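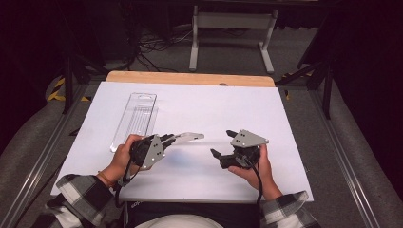

Grunard Hand-Held Gripper Pair
Bench teaching set for light handling and packing tasks
Manufacturer: Kavanagh
Order code: Grunard 208

Overview
Specification
What is supplied
Bench requirements
Introducing the set to a shift
Notes from Drulport
Service and spares
Ordering

Overview

The Grunard pair is a set of two grippers carried in the hands and worked by the fingers. The operator does the job at a bench with the grippers in place of bare hands. Jaw opening and hand position are recorded along the way, and the recording is used to prepare the same job for a Grunard two-arm cell. The jaws on the cell have the same geometry as the jaws on the hand-held units, so a part that can be picked up with one can be picked up with the other.

The set is intended for tasks in which light parts are lifted, turned, passed from one hand to the other or laid in a tray. Clear plastic strips, covers, trims, inserts and similar items are typical. It is not suitable for parts with sharp edges, for food that is not wrapped, or for any task in which the operator needs to feel a click or a change in resistance to know that a part is seated.

No programming is done at the bench. The person who records the task is normally the person who already does it, and should be given the time to do so away from the line rate.

Specification

Jaws: two curved fingers per unit, black
Length of unit, jaws closed: 208 mm
Weight of unit without cable: 258 g
Top plate: flat, angled sides, grey, with fixing holes for accessories
Connection: one cable per unit, black
Cable length: 3 m
Operation: finger lever, spring return to open
Use: indoors, dry, seated or standing
Left and right units: not interchangeable

The weight is given without the cable because the cable should be carried by the bench and not by the wrist. If the operator can feel the cable pull when the hand is moved to the far side of the board, the cable is routed wrongly. Let it hang in a loose loop from the unit and take it up at the bench edge.

The finger lever has no lock. Earlier sets had one, and it was withdrawn after users reported that they forgot it was engaged and then forced the part out of the jaws by hand. A part that has to be held for a long time should be put down or clamped.

What is supplied

Left unit
Right unit
Two cables
Set of spare finger pads
Bench box with power lead
Case
Printed guide for the operator
Printed guide for the supervisor

The two guides are different documents. The operator guide covers grip, posture, pauses and how to discard a recording. The supervisor guide covers scheduling, storage of recordings and who may see them. Both should be available to both people.

Bench, board and accessory mounts are not supplied. Mounts for the top plate are listed on the accessories page under Workaslow, the software and fittings range that goes with the set.

Bench requirements

Work surface: A plain, matt, light-coloured board is preferred. Clear parts are difficult to see on any surface, and glare makes it worse. A glossy board should be covered.

Height: Set the bench so that the forearms are level when the grippers are closed on a part in the middle of the board. With bare hands most people work a little higher than this, and the usual bench setting will be slightly too high.

Floor: Keep cables out of the place where the operator's feet go. Any stand belonging to the station should have its position marked on the floor, so that it can be put back after cleaning.

Surroundings: Steady light from above. Where daylight changes during the shift, use a curtain or blind.

Parts: Bring parts to the bench in the tray or packaging in which they reach the line. A task recorded with parts set out neatly by someone else is of limited use, and the operator will usually say so.

Introducing the set to a shift

Most of the queries we receive after delivery do not concern the equipment. They concern rotas, pay and what happens to the job once it has been recorded. The points below are taken from the supervisor guide.

1. Tell the shift what is to be recorded and what the cell will be asked to do before the set is unpacked. Name the task. "Handling" is too wide.

2. Take the operator off the rate for the whole session. Working with grippers is slower than working with fingers, and a person who is watching the count will hurry and drop parts.

3. Limit a session to the length agreed for the bench. The thumb and the base of the first finger tire first. Stop on discomfort, and leave the grippers on the board during the pause.

4. The operator decides which recordings are kept. A dropped part is not a fault in the operator's work and should not be logged as one. The discard key on the bench box removes the last attempt without a note of who made it.

5. Recordings are not to be used to compare one person with another. The Workaslow software stores them by task and date and has no field for a name. Sites have asked us to add one. We have declined.

6. Agree in writing who will look after the cell when it runs. Where possible this should be someone from the same line. Clearing a jam of clear strips is quicker for a person who knows how the strips cling together.

Gloves may be worn if they fit closely. Loose cuffs should be turned back or buttoned, as fabric can catch in the lever slot.

Notes from Drulport

The packing hall at Drulport has used the Grunard pair since February. The first task recorded was the transfer of clear strips into long trays, which had been done by hand on both shifts. The site kept 158 recordings for this task and discarded a good many more — most of the early ones were spoiled by strips sliding out of the jaws when picked up too near the middle. Picking up at the end of the strip cured most of it.

Úna Mulligan runs the day shift. Her account of the change is mixed. The transfer itself was disliked, and few people want it back. It was also the job given to anyone returning with a sore back or a bad knee, because it could be done sitting down, and the site had no other seated job to put in its place. A labelling bench has since been lowered for this use. She recommends that other sites settle the question before the cell arrives.

Bheki Kekana recorded most of the kept attempts and now looks after the cell on days. His role was regraded, after some delay. He asked for two changes to the set, both of which have been made: softer finger pads, and a lever that returns with less force.

"With your fingers you don't think about which hand lets go first," he told us. "With these you have to decide it. I did the job for years and couldn't have told you which hand it was."

Nives Barbieri works nights, where the cell runs without a recorder present. Stoppages at night are passed to the day shift as a written note, and tasks with frequent stoppages are put forward for fresh recording. The night shift has asked for its own trained recorder. Training is booked but has not taken place at the time of writing.

The strips are still inspected by eye at the end of the line. The cell does not detect scratches, and the site has no plan to remove the inspection post.

Service and spares

Finger pads are a wearing part. Change both pads on a unit at the same time. Pads that have gone shiny will let clear plastic slip even when the lever is fully closed.

Wipe the units with a damp cloth. Do not use solvent on the jaws. Do not oil the lever.

Cables should be checked for stiffness at the point where they enter the unit. A cable that holds a bend after it is released should be replaced. Cables can be changed on site with the key in the case.

A unit that has been dropped on to a hard floor should be checked against the setting gauge before it is used again. If the jaws do not meet along their full length, return it. Left and right units can be returned singly.

Ordering

Grunard 208: complete pair, as listed under What is supplied
Grunard 208 L: left unit only
Grunard 208 R: right unit only
Grunard 208 P: finger pads, softer grade, as fitted from new

Loan sets are available to sites that wish to try a task before ordering. A loan set comes with the same printed guides and the same conditions on recordings.

For orders and loan sets, ask for Kathleen Tierney. Questions from operators, shift representatives and supervisors about sessions, pauses or the use of recordings go to Úna Gallagher, and may be sent without going through the purchasing contact at the site.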